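Jastville Trades Board > Shop Floor > Two-arm cell on kitting, what happens to the bench people?

etby_lathe
We get a two-arm cell in August for peg and insert kitting. Four people work that bench now. Management says no headcount change. Has anyone been through this, and what did the job look like after?

nair40
Went through it at the Bavov plant. Headcount held. The work did not. Two of our bench people became cell tenders, which means clearing faults, checking fixtures and logging rejects. Same pay grade for the first year. Get the new job description in writing before install.

M. Pelupessy
Disagree that the work disappears. Our bench ran 462 kits a shift by hand. The cell runs 309. It is steadier, but slower, and the odd part numbers still go to people. What changed is that the people got only the odd ones, all day. That is harder on the hands and the rate sheet never accounted for it.

nair40
309 with how many stops? Ours looked fine on paper until we counted the resets.

M. Pelupessy
40 on a bad Tuesday. Most were seating faults. A peg goes in at a slight angle and the cell waits for a tender. The tender is also covering packing, so it waits longer.

etby_lathe
So who owns the fixture boards? Here the bench lead makes them.

M. Pelupessy
Keep it that way if you can. We handed ours to engineering and lost the feedback from the floor. Now we use a trial board with mixed geometry — small pegs, an oval one, slots, a disc — and the tenders sign off on it before any change goes live.
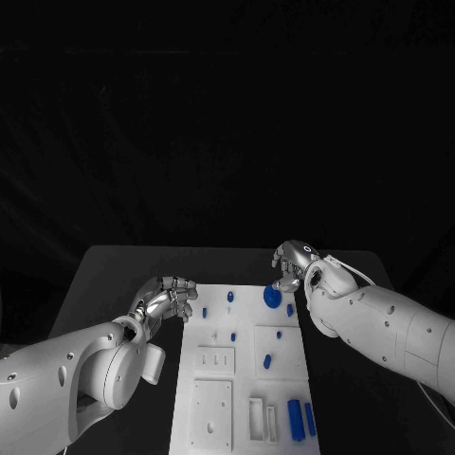 The sign-off takes 20 minutes of tender time and it is booked as setup, so it does not count against their rate. That was the one thing we had to argue for.

gasket_2151
Booking it as setup only hides the cost. Our tenders wanted it on its own line so it shows up at review time.

M. Pelupessy
Fair point. Ours has no separate line. I will ask.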